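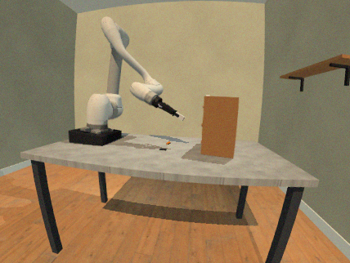
关于我们

Konier 是一个共用的小工坊,在 Irkholm 老港区,Montes 街的后院里面。我们在这里做机器人,主要是机械臂和它周围的东西:底座、夹爪、桌子、控制线、程序。我们不是公司,也没有卖产品。大家有白天的工作,晚上和周末来这里做自己喜欢的机器。

这一页的中文是我自己写的。中文是我的第三种语言,如果有的句子读起来奇怪,请原谅,也欢迎写信告诉我怎么改。

工坊怎么开始

一开始只有两个人和一个车库。车库冬天太冷,胶水不肯干,电机的润滑油也变得很稠。所以那年十二月我们搬到现在的房间,和一家修自行车的店分房租。现在固定的成员是二十个人,有的人会焊接,有的人只会写程序,有一位以前做家具,我们的桌子和柜子都请他看过才敢用。

现在做的事情

我们最大的项目叫 Skatelska。目标很简单:让一台机械臂在家里的环境帮忙,先学会走近一个柜子,打开它,把小的东西放进去,再关上。说起来容易,做起来每一步都有问题。柜子稍微歪一点,程序就找不到把手;影子太深,视觉识别也会出错。

因此我们先在电脑里面做一遍。仿真的房间里有机械臂、桌子、木头柜子和两个小物体,地板和墙也做了,这样光线比较接近真的家。程序在仿真里可以撞很多次,不会坏什么。在仿真里连续成功五次以后,我们才允许它到真的机器上运行,而且第一次必须用最慢的速度,旁边要有两个人,其中一个人的手放在急停按钮上面。这个规定写在门上,没有例外。

除了 Skatelska,还有成员在做比较小的东西:给阳台植物浇水的装置,会分螺丝的盒子,一个到现在还不能走直线的小车。小车的主人不愿意放弃,我们尊重他的决定。

工具和材料

工坊有3D打印机、小型铣床、焊台、示波器,还有一台专门跑仿真的电脑。打印的材料请自己带,或者按重量付钱。铣床要先上过安全课才可以用。电脑请在墙上的表格登记时间,晚上长时间的计算请写清楚什么时候结束,不然别人会把它关掉。

怎么参加

不需要有经验,也不需要带作品来。第一次来请先写邮件,我们会约一个晚上,带您看房间,介绍正在做的项目。如果您觉得合适,可以试用一个月,然后再决定要不要交会费。学生的会费是一半。十六岁以下的孩子请和家长一起来。

我们也借场地给学校的小组,但是请提前联系,房间不大,人多的时候铣床必须停。

地址:Irkholm,Montes 街后院,绿色的门。门铃有时候不响,请敲门,敲重一点。

本页更新:2025/9/28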